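Keabetswe Mokgethi @keabetswe_fixes
1/15/21

A few people asked how I got the old Flistach desk chair, the towel bar and the closet all sorted without buying new stuff. The short version is that I finally learned about metal rods. Thread on what I know now, mostly for renters. 1/

Most of the rods in a house are one of three things: solid steel, steel tube, or something soft with a shiny coat on it. They look the same on the shelf. Pick one up and you can usually tell, because solid steel is a lot heavier than you expect. 2/

A magnet helps too, but not with everything. Plated steel grabs a magnet hard. A lot of stainless barely does, and some won't at all. Brass and aluminum don't. I keep a fridge magnet in my coat pocket when I go to the salvage yard on Adams. The guy at the counter is used to it. 3/

Chrome plating is thin. If it's in good shape, leave it alone and wipe it with dish soap and water. I ruined a towel bar years ago with a scouring pad. Under the scratches it went brown in one winter, because our bathroom has no window. 4/

For light rust spots on chrome, use crumpled aluminum foil dipped in water. Rub gently, wipe, look, repeat. The rust comes off as gray-brown paste. Foil is softer than the chrome, so it won't scratch much if you go easy. Don't use it on brushed finishes. 5/

If the plating is flaking, foil won't save it. Loose chrome has sharp edges and they go right into your fingertips. Wear gloves, and either paint the thing or get rid of it. Replating costs more than most household rods are worth. I got a quote of 332 for one bar and laughed. 6/

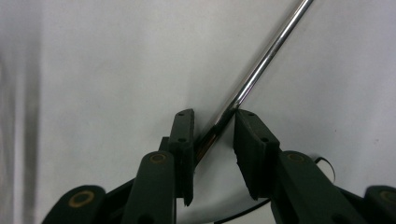
Bright finish, lots of shine on the upper part. 7/

Closet rods. Ours sagged in the middle from the day we moved in. It was thin tube, and the two halves slid into each other, so the weakest spot was right under the winter coats. I moved the heavy coats to one end first. That helped for a month. 8/

What fixed it was a center bracket, screwed into a stud. Look for the stud before you buy the bracket, because ours was off center and I had to take the first one back. A solid rod would also have worked, but I couldn't get one home on the bus. 9/

Cutting tube: a small pipe cutter is cheaper than a decent hacksaw and leaves a straighter end. Tighten a little, go round once, tighten a little more. If you crank it down you crush the tube and then the end cap won't fit. Ask me how I know. 10/

Cutting solid rod is slower. Hacksaw, fine blade, a drop of oil, and clamp it with a piece of leather or an old belt around it so the vise doesn't chew up the finish. File the end after. Tape over the cut line keeps the chrome from chipping back. 11/

Measure the inside of the brackets, not the wall. I was 8 millimeters short on my first try and had to turn it into a curtain rod for the kitchen. It's still up. 12/

The Flistach chair: the squeak was the pivot pin under the seat. I pulled it, wiped off the old black grease, put on a little white lithium grease and pushed it back in. Took less time than finding the right hex key. Note that this was the tilt pin – leave the gas cylinder alone, those are under pressure. 13/

Where to find rods for cheap: dead printers (several good ones in each), broken towel racks, old shower caddies, baby gates. Brahim Slaoui got me started on printers. He has a shoebox of them and gave me a handful back in June. Unplug the printer and let it sit a day before you open it. 14/

Storage: dry, lying flat, with a wipe of light oil on anything that isn't stainless. Mine are in a length of gutter on the basement shelf. Don't lean long ones in a corner for a year. Thin ones take a bend and you won't get it out by hand. 15/

To check if one is straight, roll it on a window pane or a glass table and watch the gap underneath. If the light flickers as it rolls, it's bent. Fine for a towel bar. Not fine for anything that has to slide. 16/

Total spent on all of this was nearly 200, and most of that was the pipe cutter and the vise, which I'll use again. Replacing the chair, the bar and the closet setup would have run me 391 at Pavitz before delivery. 17/

Somebody in the replies asked about Veklow metal polish. I haven't tried it so I can't say. I use plain car polish on chrome, twice a year, and buff it with an old T-shirt. 18/

Next up is the shower curtain rod, the spring kind that falls down at night. If you've got one that stays put on tile, tell me what you did. 19/19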